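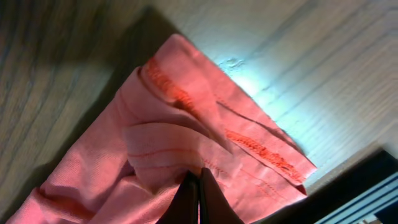 March 9, 2024

Notebook, holiday pay check for the packing hall group at Ziltden. Written for me and for Mitali Hettiarachchi, who takes over the member files when I am on leave.

Continued from the last entry. The question is still the same: was the holiday pay of the night packers calculated on basic pay only, or with the regular night allowance included? The company says the second. The payslips I have read so far say the first, at least until June of last year.

What I did today. I took the payslips of the members who signed the form and put them in one sheet, one line for each pay period with holiday in it. Columns: basic hours, night hours, allowance paid, holiday hours, holiday rate. Then I calculated the holiday rate again in two ways, with allowance and without. I coloured nothing this time, the colours in the old sheet got lost when Yurii opened it at home.

The first 40 lines are checked by hand against the paper slips. Two typing mistakes found, both mine (a 7 read as a 1). Corrected in the sheet and noted in the last column.

Result until now: in every line before June the holiday rate is the basic rate. After June the rate is higher, but it is not the rate I get when I include all of the night allowance. It looks as if they used a shorter period for the average, perhaps twelve weeks in place of 52. I must not write this in a letter before I am sure. If it is twelve weeks, people who had holiday after a quiet time lost money, and people who had holiday after the Christmas work gained a little.

Test of the twelve weeks idea: took one member with complete slips and calculated both averages. Twelve weeks gives the paid rate to the penny in three of her four holiday periods. The fourth is wrong by some pence and I do not understand why. There was a week of sick leave in it. Maybe they counted the week as zero, maybe they jumped over it. To try both on Monday. 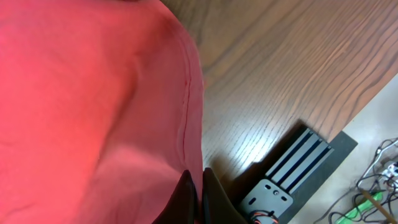
The largest single difference in the sheet is £300, for a man who works nights all the year and took long leave in spring. Most are much smaller. The sum for all checked members before June is £3,474. Please do not give this number to anybody yet, also not in the canteen. Last time a number went out too early it became a promise, and Yurii had to explain for weeks to people that nothing was agreed.

Yurii Yurchenko telephoned in the afternoon. He spoke with the day steward at the Nandormont site, where they have the same payroll office. Their night people had the same change in June, with no letter about it. He thinks we should bring both sites in one grievance. I am not convinced. The contracts at Nandormont have a different text about allowances (theirs says "payable when worked", ours says "part of normal earnings"), and I am afraid the weaker text pulls down the stronger one. Asked him to send me a scan of the full page, including the small print at the bottom. Not received when I closed.

About time limits. Mitali asked on Thursday if we are too late. I am not a lawyer and I should stop answering this by heart. What I know is that the limit is short and it is counted from the last wrong payment, and that a gap between payments can make trouble for the older ones. This must go to the regional officer with dates. I made a list of the last holiday payment for each member, it is the second tab.

Agency workers: the people who come through Panasiuk are not in my sheet. Their slips come from the agency and show holiday as a separate line each week. Two of them asked if they can be included. I said I will ask, and that they can join the branch in any case. Mitali, if they come again, please take a copy of one slip and the first page of the assignment paper.

Problems with the sheet: it is slow on the branch laptop – I had filled the formula down to row 1,000 without need. Deleted the empty rows. Saved with a new name, the old one is kept.

To do:
sick week, both ways
scan from Yurii
four members still owe me slips from before June
ask region about agency people and about the dates
second person to check lines 41 onwards, not me

Paper slips are in the grey folder, sorted by surname. The loose one in front has no name on it, only a payroll number that I cannot find in our list.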